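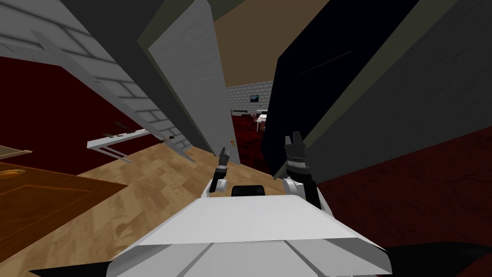

Notebook, sim bench. Tuesday, continued after lunch.

Fault: base tips over in the doorway run, apartment level. Same level as the morning, same robot model, both arms up in the carry pose with the grippers pointing at the ceiling. Build is the one Gelia pushed overnight.

First seen at 10.40. The run was a batch of 200 episodes on the Parnent scheduler, drive from the parquet room on to the red carpet and through to the far room with the small white table. The success count came back fine on the first pages and then fell away. I opened the log expecting a planner timeout. It wasn't that. The planner was still sending forward velocity to a robot that was no longer upright, and the episode only ended when it ran out of steps.

Final count for the batch: 87 tipped out of 200. No collision flag on any of them. That is the part that bothers me most. We have a tilt check in the safety layer and it is supposed to stop the wheels and end the episode. It did neither.

What I checked, in order:

Carpet friction. Changed last week on the Gough branch, so it was the obvious suspect. Put the old value back, ran 40 episodes, still tipping. Left the old value in for now so there is one less thing moving.

Arm mass. Compared the model file with the one from before the gripper swap. Totals match. The wrist inertia on the right arm is different in the last decimal place, which I put down to rounding in the export. Not chasing it.

Floor join. Turned on contact drawing and stepped through one bad episode by hand. The carpet and the parquet are two separate collision boxes and the carpet box sits slightly proud. Visually you can't tell. The front wheels hit the edge, the solver finds a deep contact and pushes it out in one step, and the base goes up and over. With the arms raised the centre of mass is high enough that it never comes back.

With the arms tucked the same kick gives a wobble and the robot carries on. I think that is why the older tests never caught it - they all drive tucked and only raise the arms on arrival.

Tilt check. Took longer. The safety layer reads roll and pitch from the base IMU topic. In the new build that topic is published in the map frame under a slightly different name, and the old name still exists but holds its last value from start-up, all zeros. So the check was looking at a level robot the whole time. No warning, as a zero reading is perfectly valid as far as the code is concerned. It doesn't look at the time stamp.

If this had gone over to the real base on Fornus we would have been driving with no tilt stop. It hasn't gone over. I have asked for the build to be held and put a note on the release page saying so. Please don't copy the safety config across by hand in the meantime, even for a bench test with the wheels off the ground.

Changes made this afternoon:

Carpet box lowered to match the parquet. Only done in the apartment level. The office and corridor levels were built from the same kit and probably have the same step, not looked at yet.

Topic name corrected in the safety config. Old topic removed from the bridge altogether so that anything else still reading it will fail loudly.

Stale data check added: if the tilt reading is older than 500 ms, stop the wheels and end the episode with its own code. I tested this by killing the publisher halfway through a run. Stopped as it should.

Tilt test added to the nightly set. It puts the robot on its side at the start and expects an immediate stop. Crude but it would have found this.

Rerun with all of the above, arms raised, 200 episodes: none tipped. Then put the carpet back up to its old height on purpose and ran 40. It tipped on several and the tilt stop fired each time, with the wheel command at zero on the next step.

Still open:
- office and corridor floor joins
- why the bridge kept publishing a dead topic at all
- someone other than me to read the stale data change before it is merged
- batch summary should list final base angle, at the moment you have to dig it out of the log

Left the bad episode saved under the doorway folder, with contacts. Bench machine is still on and running the nightly set early, leave it be until it finishes.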